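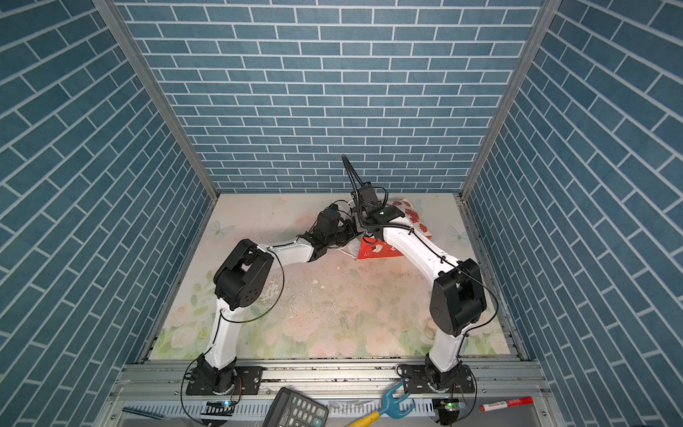 What do you get for your money when you buy a two-arm bench kit?
Two arms, a rail to bolt them to, a control board for each, and a great many evenings.

Handout 4: Reading a kit before you buy one

Course notes, Dikbridge evening class in practical automation. Notes by Muchen Peng. Bring these back in February, when we do the second half.

The kit under review this term is the Kandero two-arm set, sold by Firura. I have no shares in either. I asked for a discount for the class and was sent a sticker.

1. What the brochure says

The Kandero brochure runs to 2 pages, one of which is a photograph of a sunrise. The other promises that the arms will "handle everyday objects with confidence". Underline "everyday objects" and put a question mark next to it. A wooden cube is an everyday object if you are three years old. Sellers love a cube. It has flat sides, it stays where it was put and it never changes shape when you breathe near it.

So we don't test with cubes. We test with a paper bag.

2. Why a bag is a rotten thing to pick up

A bag folds where it likes. Its handle is thin and can end up lying anywhere. One arm can tug at it all afternoon and only drag it about the mat, so the job usually wants both grippers close together, one to hold and one to lift. That brings the two arms into the same small patch of air, where they can knock into each other. Ours is red, with white cartoon motifs on it, including a small face that I find puts people off their stride.

Write down for each attempt:
Which gripper touched the bag first
Whether any part of it left the mat
Whether the arms touched each other
What you said out loud (optional)

3. Things to look at on the bench

The rail. Both arm bases are fastened to one slotted metal rail along the front. Good: you can slacken the bolts and shift an arm along. Bad: so can anyone else, and then all your saved positions are nonsense. Mark the base positions with a pencil before you leave.

The cables. The kit leaves them largely on the outside, and the left arm carries a wide loop beside its lower link. A loop needs room to move. If it's too tight it will pull at the joint, and if it's too slack it will find something to catch on. Firura's help page calls this "flexible routing". Move each joint slowly through its whole travel by hand, power off, and watch the cable the entire way.

The walls and floor. Neither is in the box. We went with blue brick panels and a rose-and-butterfly mat, a combination you will either stop noticing or dream about. The mat has a worn patch near the middle. A pale, busy floor is a fair test of anything that relies on a camera to find the bag, and the brochure shows plain grey throughout. Draw your own conclusions.

4. The sums

Kandero set, both arms: 600
Yüksel spare gripper, fits either arm: 235
Service plan, one year: 200

The service plan covers "replacement of parts worn in normal use". I wrote to ask what normal use was. The reply said it was use that is normal. Read section 3 of the plan before next time and find the line about cables. It is shorter than you would hope.

5. For next session

Read the Yüksel fitting sheet, both sides. The screw lengths on the front are wrong and the ones on the back are right.

Work in pairs. Each pair does ten attempts on the bag and fills in the table at the end of Handout 3. Please record the failures as well. Last term's class handed in a perfect score and a torn bag.

Then write half a page answering this: would you buy the kit at the listed price, with or without the service plan, and what would you want Firura to put in writing first? "It seems quite good" is not half a page, even in large handwriting.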